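Rutgate Seed and Supper Club
Minutes of the April meeting

Held in the back room at Rutgate, starting at 7.30 pm. A very good turnout, with several new faces – welcome!

1. Last meeting
Minutes agreed. The leaking water butt has been mended and is filling nicely.

2. Spring swap
What a morning! We gave out 60 packets of seed and the climbing beans had all gone before the kettle boiled. Members asked for more herbs next year, coriander above all. The leftover squash seed goes to the Vilar allotments, who have promised us rhubarb crowns in return.

3. Beans from store cupboard to plate
A lively talk on cooking with dried beans, and easily the longest item of the evening. The main tip was to weigh them dry, then soak them overnight in far more water than seems sensible. The recipe chosen for the supper is a soya bean and tomato stew, using 400 g of dried beans to feed 10. Smoked paprika was proposed and warmly received. Celery was voted down.
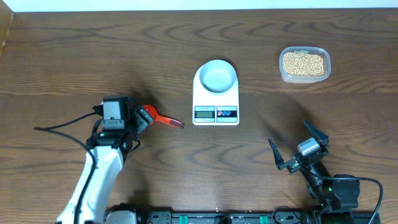

Soya beans, with the kitchen scale and bowl.

The recipe sheet will be ready for the next meeting. Anyone with a big lidded pot to lend, please bring it along – two would be wonderful.

4. Summer supper
Agreed to hold it outdoors at the Vilar plots, with the Rutgate room booked in case of rain. Çetinkaya bakery has offered flatbreads at cost, which cheered everybody up no end. Tickets to go on sale after the next meeting.

5. Any other business
The path by the compost bays is slippery again and needs fresh bark. A request for a pickling evening got such a loud yes that it goes straight on the autumn list.

Meeting closed at 9 pm. Jars for the pickling evening can be left on the shelf by the back door, lids on please.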